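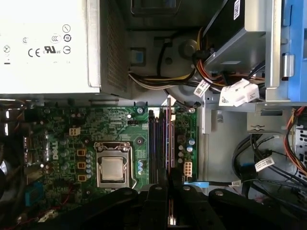
Wrist camera, gripper over the memory slots, Dell tower open.

Ticket 3253
Project: Fehr (desktop disassembly cell)
Component: perception / slot pose estimator
Reported by: Darlene Bergeron
Assigned to: Lukian Kuzmenko
Opened: September 17, 2019
Priority: high
Status: resolved, follow-up open

Summary
Slot pose jumps sideways by one slot pitch during the final approach to the memory bank. Planner accepts the new pose and replans. Approach ends with a force abort or over the wrong slot.

Environment
Fehr control stack, current release branch. Slot estimator running on the wrist camera only. Overhead camera used for the coarse chassis pose at the start of the job and then ignored. Planner in Cartesian mode below the hover height. Force guard on.

Steps to reproduce
1. Place the tower on its side in the fixture, cover off.
2. Run the coarse locate from the overhead camera.
3. Send the arm to the hover pose over the memory bank.
4. Start the guarded approach with live pose updates enabled.
5. Watch the slot_pose topic from hover down to contact.

Expected
Pose settles at hover and changes by less than a millimeter on the way down.

What happens
Pose is stable at hover. Partway down it shifts across the slots by one pitch. Sometimes it shifts back. Confidence stays high through the jump, so the planner has no reason to reject it.

Comment 1, Darlene Bergeron
I ran the approach 100 times overnight with the same tower and the same start pose. The jump showed up in over a third of the runs. Logs are on the Nivadside share under the ticket number. Force guard caught the bad ones before anything was bent.

I tried the obvious things first. Exposure locked, no change. Ring light at half power, no change. Recalibrated hand-eye, residual was fine before and fine after.

Comment 2, Lukian Kuzmenko
Pulled the bags. Two things so far.

The middle block of the gripper covers the lower end of the slots from the wrist camera's point of view. The estimator fits a set of parallel lines to the slot edges and then uses the slot ends to decide which line is which. With the lower ends hidden it only has the upper ends to go on.

Second, the slots all look alike. Black housings, purple-tinted edges, same spacing. Shift the model over by one and most of the lines still land on an edge. The score barely drops. That explains the high confidence.

Can someone check whether the gripper mask is loaded? I see the mask file in the config but the node prints nothing about it at startup.

Comment 3, Darlene Bergeron
Checked. The parameter is set in the launch file. The node logs "mask: none" if you raise the log level to debug. At the default level it says nothing.

Comment 4, Lukian Kuzmenko
Found it. The parameter was renamed in January when the perception nodes were moved into one package. The launch file still uses the old name. The node doesn't find the new one, falls back to an empty mask and carries on. So the estimator has been treating the edges of the black finger segments as candidate slot edges the whole time. It never mattered on the earlier boards with two slots.

Fixed the name in the launch file on my branch. Please rerun.

Comment 5, Darlene Bergeron
Reran the same 100. Down to 5 jumps. Better, not gone. All of the remaining ones start below the point where the block hides the slot ends.

Comment 6, Vasilică Nistor
Planner side. I don't think the planner should be accepting a sideways correction that big at that height in the first place. At hover we have a good view and time to average. Below hover the only thing we need from vision is drift, and drift is small.

Proposal: freeze the slot index at hover. Below hover, accept pose updates only if they are within a quarter of the slot pitch of the frozen pose. Anything larger gets dropped and counted. If more than a few in a row are dropped, stop and go back up to hover.

Comment 7, Lukian Kuzmenko
Agree. I would also like a second reference that isn't part of the repeating pattern. The metal retention frame around the CPU sits right beside the slot bank and gives strong corners. If I fit the slots and the frame together the one-pitch shift should cost a lot more in the score. The heat spreader reflects the light, so I'm using the frame outline only and masking out the middle.

Comment 8, Arlindo Barros
Question from the Brostent cell. We run the same estimator against a different tower model with the socket further away. Will the new fit fail if the retention frame is out of view?

Comment 9, Lukian Kuzmenko
No. If the frame isn't found it falls back to slots only and sets a flag on the message. Vasilică's gate works either way. You should still fix the mask parameter in your launch file, it has the old name too.

Comment 10, Arlindo Barros
Confirmed, ours was wrong as well. Fixed.

Comment 11, Darlene Bergeron
Build 967 has the mask fix, the joint fit and the gate. Ran the full set again from the same start pose. No index jumps. The gate dropped a handful of single updates, never enough in a row to trigger the return to hover. Then I moved the tower a few millimeters in the fixture between runs and did another set. Same result.

Cycle time went up slightly from the averaging at hover. Clifford has been asked whether that is acceptable.

Comment 12, Clifford Pelletier
Acceptable. Merge it.

Resolution
Root cause: gripper mask not loaded after a parameter rename, combined with a repeating slot pattern and hidden slot ends during approach.
Fix: launch file corrected, slots and CPU retention frame fitted together, slot index frozen at hover, lateral gate added in the planner.
Fixed in: build 967

Follow-up
- Estimator should refuse to start if a mask is expected and none is loaded. Owner: Lukian Kuzmenko
- Search all launch files for other parameter names changed in the move. Owner: Vasilică Nistor
- Loose cables can drift over the slot bank in some units. Not seen in these runs, needs its own test set. Owner: Darlene Bergeron
- Send the release note to Osadik with the new gate parameters and their defaults. Owner: Clifford Pelletier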